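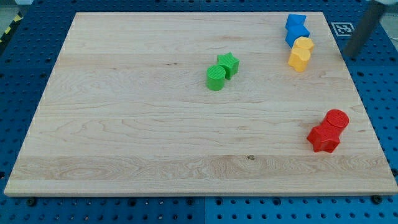
Sorted by colour, on a pale wooden board over blue pegboard.

Small plastic pieces: what is worth doing and what isn't

I have read a good many storage guides over the years and most of them want you to buy something. A drawer insert, a label printer, a set of matching tubs with clip lids. I have bought some of these things. The label printer is in the loft. So take what follows as the opinion of a person who has been sold to and would like you to keep your money.

The subject is little blocks, shape pieces, counters, game tokens, anything small enough to go up the hose of a vacuum cleaner.

Sort by colour or by shape?

The guides say colour, every time, and I suspect it's down to how well it photographs. Colour is quick, I'll give it that. You can do it half asleep and a small child can join in. But think about how the pieces get used. If somebody always asks for "the star", then four tubs of mixed shapes in tidy colours mean four tubs to look through. Sort by the word people shout when they can't find one.

Under a hundred pieces, I wouldn't sort at all. One shallow tray, everything in it, done. Our biggest lot came to 700 pieces, bought as a job lot, and that did need dividing up. It took an evening and I wouldn't want it back.

Use a board

This is the one tip I would defend. Tip the pieces on to a plain, light-coloured board before you start. Pale wood is good, as strong colours show up against it and you can spot a stray at a glance. A tea towel slides about and a patterned tablecloth hides things. An old chopping board does the job, though give it a wash first if it has met an onion.

Pair things up on the board as you go, one colour to a patch, with a gap between patches. Put the board on the bench and work standing up. Sitting on the floor is for people with better knees.

Is pegboard worth having?

On the wall, for tools you use each week, yes. For small parts, I am not convinced. Hooks won't hold them, so you end up buying the little hanging bins, and the little hanging bins come off the hooks when you pull something out in a hurry. I had three of the Zuken ones and two are now on the windowsill with screws in.

Laid flat as a worktop it's a mixed bag. The holes collect sawdust and crumbs, and anything thin goes down them. Put a solid board on top if you're handling small bits. If you must clean the holes, a dry paintbrush gets more out than a damp cloth, which only makes paste.

Washing plastic pieces

Plain washing-up liquid and warm water, in a bowl. You don't need the special toy spray. Textured tops hold on to grime, so go over those with an old toothbrush, then rinse. Don't use the rough side of a scourer. It takes the shine off smooth sides and you will see it for ever.

The dishwasher is often recommended, in a mesh bag. I tried it with a Handari net bag on the top rack. The pieces came out clean enough but full of water, and one had gone slightly out of true. I went back to the bowl.

Dry them on a rack or an old towel, and leave them overnight. Shut them in a tub too soon and they smell.

Looking after the board

If it is bare wood, wipe it and stand it on edge to dry. Don't soak it. Oiling is fine once or twice a year, but the people who tell you to do it monthly tend to sell oil. A small knot or a dark speck in the wood is no fault and needs no filling. Leave it alone unless it's loose.

Tubs

Clear ones, low ones, without hinges. Lorena Palma wrote in to say she swears by the stacking set from Quiroga and has had 13 of them on the go. I don't doubt it, but the bottom tub in any stack is the tub nobody opens. Two high is my limit. Takeaway containers are free and the lids fit well enough for a year or so.

Labels: masking tape and a marker pen. See loft, above.

The "ten-minute tidy"

Supposedly you do this every evening. We manage Thursday. Everything found on the floor goes in one jar by the door and gets sorted when the jar is full. The jar came from Furkness with pickles in it, and it still smells of them a bit with the lid off, if anyone has a cure for that which doesn't involve bicarbonate of soda. I've tried the bicarb.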